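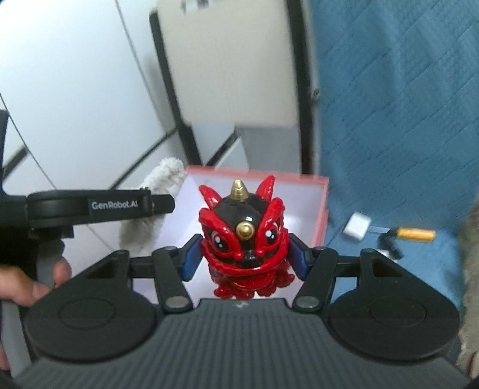 So on Friday I finally made it to the open day at the Quartey paint works, out past Tardale, and I had the best time! They only let people in for a few hours in the spring, and you go around in groups of 17, so get there early (I didn't, and stood in line until 2).

First stop was the mixing room, where they make the small-batch enamels. Reds are the hard ones, our guide told us - they need extra coats, and the gold goes on last. Then came the drying racks, the label machine (an old Climetti, very loud) and a wall with 19 shades of black on it, which I could have stared at all day.

The gift shop has little painted figures and sample pots, and the coffee is better than you'd think. I came home with two pots of Fonora green for the porch chairs. Parking is in the field behind the loading dock, so wear boots.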